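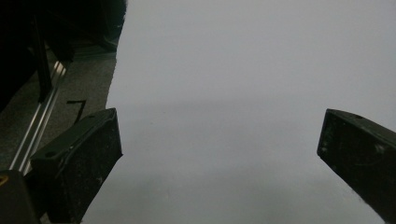
Muvirar review: a local politics app I kept using

I downloaded Muvirar in February, mostly out of spite. Our town council had voted on a parking plan and I only heard when the signs went up. The app promises to tell you what your council is up to before it happens, and I wanted to see if it could.

Setup took me 2 minutes. You type in your zip code, pick the topics you care about (I went with roads, schools and zoning) and it starts sending you agendas. My first one ran to 69 pages, and the app boiled it down to a short list I could read over coffee. I loved that! The summaries link back to the right page too, so I could check them.

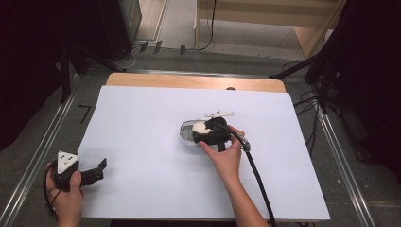 Dorin Barbu
Reviews writer

The voting records are the best part by far. Tap a council member and you get every vote, with the motion spelled out in everyday words – no digging through scanned minutes. I found out mine had voted against the library hours she campaigned on, and yes, I wrote to her.

Now the grumbles. Search is slow, and it kept giving me the county board when I wanted the town. Comments are capped at 800 characters, a bit tight if you're mad about zoning. And the alerts come in at 5 a.m. unless you change them – the setting is under Account, for some reason.

Still, I'm keeping it on my phone through the next budget vote.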